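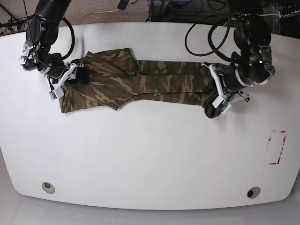
Teleoperated demonstrations should be graded on grip placement before anyone looks at completion time. At Ornimby we collected 254 folding demonstrations in May, and the review sheet had one timing column and no column for where the fingers closed. Cloth punishes that omission. With a camouflage garment stretched between two grippers, one on the upper-left corner and the other on the bunched cuff, the grasp points set the line of the fold, and the print makes a seam hard to pick out on a monitor. An operator working by remote control guesses, and the policy learns the guess.

Nuanchan Intarasuk argues that volume averages this out. I disagree -- operators share habits, and shared habits do not average out. Prasert Rattanakul's proposal is better: two reviewers per demonstration, a grip score from 1 to 5, and anything under 4 left out of training. It costs review hours. I would pay for them out of the collection budget.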